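# Pukadine Moves Table Service Supplies to Shared Office Floor

Sunday, April 9, 2023
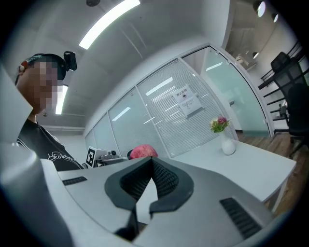
## Flowers and fruit under one order

RUKBRIDGE -- Pukadine, the office supply contractor for the Lengyel building, has put fresh flowers and fruit for the building's shared tables on a single weekly order. The change took effect at the start of the month and covers every shared table on the glass-partitioned office floor.

The two items were previously bought under separate contracts with different delivery days. Flowers came early in the week and fruit came at the end of it. Under the new order both arrive in one delivery before 8 a.m. and are set out before the floor opens.

The order covers 61 tables. Each table gets one small vase arrangement and a supply of whole fruit, with the quantity set by the number of seats nearby. Cut fruit is not part of the order. Tenants who want it for meetings must book it through the existing catering form.

According to the notice sent to tenants, arrangements are limited to short stems so that people seated on opposite sides of a table can see each other. A typical arrangement has green leaves and a few blooms in one or two colors. White ceramic vases of the size already used on the floor will be kept. Glass vases are being withdrawn as they chip and will not be replaced.

Lilies and other strongly scented flowers are excluded. So are flowers that drop heavy pollen, which had marked the white tabletops during the previous contract. Pukadine lists small roses, spray carnations and daisies as standard stock, with substitutions allowed when a grower runs short.

## Handling and placement

Fruit for the first quarter of the order will be apples, pears and, when in season, peaches. Apples and pears may stay out for the full working week. Peaches are to be checked each afternoon and removed when soft. Bananas were dropped from the list after a trial in the smaller rooms on the north side, where they ripened too quickly near the windows.

The notice asks tenants to keep vases away from power outlets and from any equipment in use on the tables. Where a table is needed for equipment, the vase may be moved toward one end, but it should stay on the same table so that the delivery staff can find it when changing the water. Water is changed on delivery day and once more during the week.

Blinds on the glass partitions should be lowered on the sunny side when the floor closes on the last working day. Direct sun over a weekend was listed as the main cause of wilted stems in the building's maintenance log, ahead of low water and late delivery.

Spills are to be wiped with a dry cloth and reported to the floor desk if water reaches a table joint or a cable tray. Tenants should not use bleach or abrasive pads on the tabletops. Replacement cloths are stored in the supply cabinet beside the elevator.

## Cost and supply

The combined order is priced at $314 a week, delivery included. The price is fixed until the end of June, when it will be reviewed against use. Lengyel's building office will pay from the common-area budget, and no separate charge will appear on tenant invoices.

Flowers will be supplied by Prarker, a wholesale grower outside Rukbridge. Pukadine will continue to buy fruit from its existing market supplier. Both will be packed at the Pukadine warehouse, with stems carried upright in water and fruit packed in separate trays on the lower shelf of the cart. The two are kept apart because ripening apples shorten the life of cut flowers. The same rule applies on the tables, where the notice recommends leaving a gap between the vase and the fruit.

Used stems and spoiled fruit will be collected at each delivery and sent for composting. Vases are rinsed on site, and any with cracks are taken out of service. The warehouse holds 200 spare vases, enough to cover breakage for the length of the contract.

Tenants who do not want flowers on a particular table may opt out by writing to the floor desk by noon on the working day before delivery. An opt-out applies to the table and stays in force until it is withdrawn. Allergy requests are handled the same day, and the arrangement is removed without waiting for the next delivery.

The building office will collect comments on the order through the tenant mailbox until the June review.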